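17/03/2023

Notes from the trial run of the Cirach circle, week 2 format. Writing fast before I lose it. Mostly for me, and whoever takes over facilitating when I'm out.

Running order as it happened:

- check-in, one sentence each (took way too long, see below)
- values sort, cards
- pairs, listening drill
- the "next small step" sheet
- close

Check-in. One sentence turned into a paragraph by the third person. The prompt was "what are you carrying in with you" and it's too open. It pulls people straight into the hard stuff before they've even gotten settled. Swap for something smaller. "What got your attention this week" did fine back in February. Keep the deep prompt for after the break. 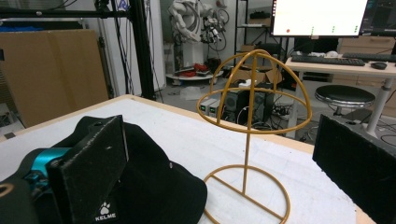
Values sort – used the Gostix deck again, cut down to the short version. Still too many words that mean the same thing. Loyalty / faithfulness / commitment, people burn minutes deciding between them and it teaches them nothing. Pull the doubles. Also the blank cards need to be on top of the pile, not at the bottom, otherwise they get found at the end when everyone's tired.

What worked: asking them to sort first by "how I spent last week" and only then by "what I'd say matters." The gap between the two piles did the talking. I said almost nothing. Long quiet, good one. Two people moved the same card back and forth and ended up laughing about it.

What didn't: I jumped in with a tip. Someone said they never get an evening to themselves and I was off about calendars. Wrong move, you could feel the air go out. Note to self AGAIN: ask one more question before offering anything.

Listening drill. Cruickshank version, where the listener can only repeat back the last few words and wait. Went 6 minutes a side. Too long for a first try, people started performing it. Four would do, then stop and talk, then go again. The repeating feels fake to begin with and I should say so up front so they don't think they're doing it badly.

Second half of the drill, with real questions allowed, was much better. Most useful one of the night was "and what would be enough?" Writing that on the wall sheet for next time.

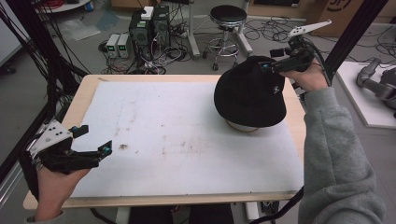 Came up in the debrief: what do we do when someone says they don't want to set a goal at all?

Leave the sheet blank and let them write down one thing they want to notice before the next session. It counts the same as a goal and gets the same follow up.

I'd rather have that then a made-up goal they feel bad about later. Need to put it in the handout so it isn't a special favor for the people who ask.

Next small step sheet. Layout is better than the old Lernen template, which had a box for every area of life and made it feel like taxes. Ours is just: the step, when, who knows about it, what might get in the way. The "who knows" line got skipped the most. Not sure if thats fear or if the wording is odd. Try "who will you tell?"

Steps were still too big. "Get in shape." "Fix things with my brother." Need an example of a step that's almost silly, like put the shoes by the door. Do mine first, out loud, and pick a real one.

Group size: capped at 8, felt right. Any more and the pairs get noisy and I can't hear who's stuck.

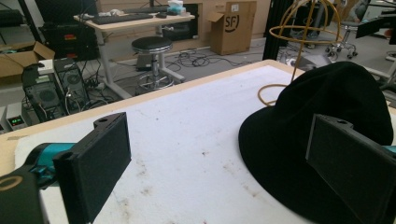 Close ran over. Cut the closing reading, it sounded like a greeting card when I read it out. One word each and done.

Feedback slips – haven't gone through them properly. First skim: pairs liked, cards liked, check-in "a lot." One says the pace felt rushed in the middle, fair. One wants the questions sent ahead. I go back and forth on that. People prepare answers and then they read you the answer. Maybe send the theme, not the questions.

To do:

- pull double cards from the Gostix deck, blanks on top
- new check-in prompt
- drill down to four min, two rounds
- handout: add the "notice" option
- reword "who knows"
- type up slips, file under 721 with the February ones
- ask Cirach if we can have the longer slot, the break was basicly nothing

Also think about what happens between sessions. A message midweek, one line, no reply needed? Did this with the first group and it went quiet after the second week, my fault, I stopped sending. If we promise it we have to do it. Put it in the calendar or drop it from the welcome sheet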